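1/ Our robotics club finally has a real project for the year and I can't stop talking about it, so here's a thread. We're teaching a robot arm to reset a banquet table after an event: cups, chairs, the little stuff on the lazy susan.

2/ The team is called Sutanto. Kurniawati Wijaya wrote the pitch, Gerrit Swanepoel does the arm, and I'm on data with two first-years who learn scarily fast. The arm's name is Elteo — it had that name before it had a working wrist!

3/ Step one is people doing the job by hand so the model has something to learn from. Our target is 1000 short clips by December. We have 34 so far (I know, I know).

4/ Paper cups are so much harder than I expected. They nest, they stick, and if you squeeze the rim too hard it folds. Gerrit has rewritten the grip force code 5 times and he's still cheerful about it.

5/ What works for human hands: one hand holds the stack from below, the other pinches the top rim. We're copying that for the arm, with a soft pad on the lower finger.

6/ Cup work at one of the big round tables, with the chairs in their white covers and two more cups standing by the rim:

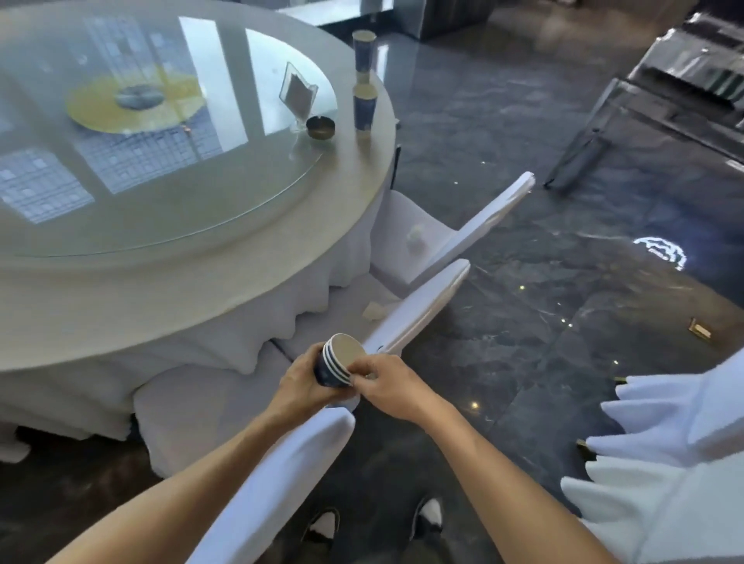

7/ Things on my list for next week
— relabel the clips where a hand hides the rim
— try the shiny glass turntable with the depth camera (reflections, help)
— get Kurniawati to show me her chair cover trick again

8/ If you've ever gotten a gripper to separate nested cups, please reply and tell me what pads you used. I'll post Elteo's first try as soon as we have one, even if it drops everything.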